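Waldemar Baran
Grippers again. I've spent most of December with two sets of fingers on the bench, the Wiltetti ones and the Lasitex ones, and I have opinions. Thread, 14 posts or until my tea runs out.

2/ Background for the new followers. I buy parts, bolt them to cheap arms and try to find out if the product page was telling the truth. I don't get free kit. I asked Lasitex for a loan pair once and got a brochure.

3/ The claim from Lasitex: "universal" fingers, good for anything up to 200 grams. Wiltetti is more modest and says "small rigid objects". You can guess which page has the nicer video.

4/ My problem with every one of those videos is the cube. Foam cube, wooden cube, cube with a logo on it. When did you last need to pick up a cube? I want to see a pen lying flat on a hard table next to another pen.

5/ So, pens. And a divided tray, with little round pots and tubes in it, all the stuff that rolls or slides or sits too low in its compartment for fat fingertips.

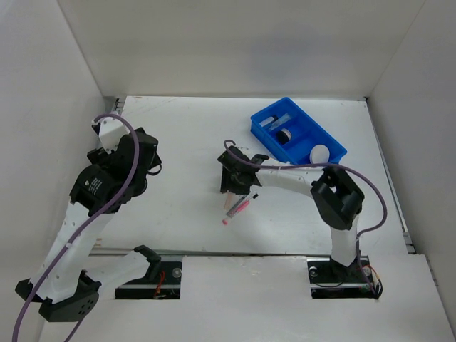

Right arm down at the pens, blue tray behind. Left arm has nothing to do.

6/ Thin things on a flat surface are mean. The fingertips have to come down almost to the table, and if your height is out by a hair you either squeeze air or press into the worktop. Neither maker mentions this anywhere I could find.

7/ The Lasitex tips are softer, and I expected that to help. With a single pen it does. With a few lying close together, the soft pad bulges sideways and nudges the neighbour. I logged that as a fail. Someone at Msimang (they resell both) told me it should count as a pass because the right pen still came up. No. The other one is now somewhere else and the next pick is wrong.

8/ Wiltetti tips are harder and narrower. Better between neighbours, worse on anything shiny and round. I had a marker shoot out sideways like a bar of soap. Best moment of the month.

9/ Numbers, with the usual warning that this is one man and one bench. 1,504 logged picks across both sets, with the same arms, the same controller and the same speed limit throughout. The gap between the two was smaller than the gap between my good mornings and my bad afternoons. Make of that what you like. I make of it that the price difference is hard to defend.

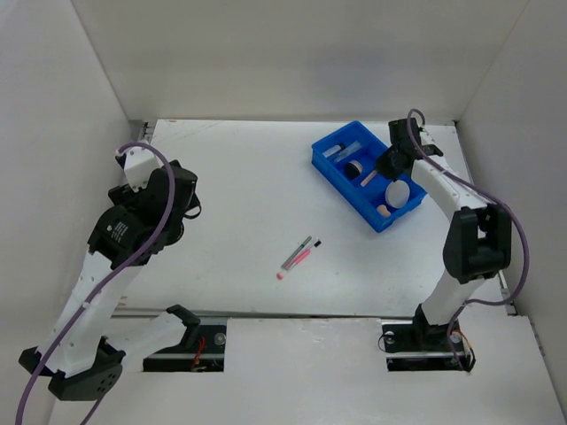

10/ Trays are where I changed my mind a bit. I'd assumed the dividers would be the trouble. Flat lids bothered me far more. There's hardly any edge to get hold of, and a camera looking from one side gives you a poor idea of how high a clear one sits. I had to slow everything down and I still wouldn't trust it unattended.

11/ Which brings me to cameras. Flillham sell a wrist camera for 290 quid that is meant to fix this. I've had a go with a friend's. It's fine for finding a dark pen on a white table, which I could already do. On clear plastic it guessed. I sent it back to him.

12/ Controller gripe, short version: both grippers report "object held" from motor current. Close on nothing, slowly, and one of them will now and then swear blind it's holding something. I'm not saying which until I've swapped the cables over and ruled out my own wiring. I've been wrong about that before, loudly, on here.

13/ Before anyone asks about fingertip wear: I changed the Lasitex pads after around 5 hours of picking as they'd gone shiny. The Wiltetti ones are scratched but still on. Replacement pads come in one size and the postage costs more than the pads.

14/ Would I buy either again? Wiltetti, probably, if the price drops. Lasitex when they take the word "universal" off the box. If you own either and got different results, post your log and I'll read it. Please don't send me the cube video.

15/ Yes, I said 14. Someone's already asked for the raw log. I'll put it up when I've cleaned out the rude comments in the notes column.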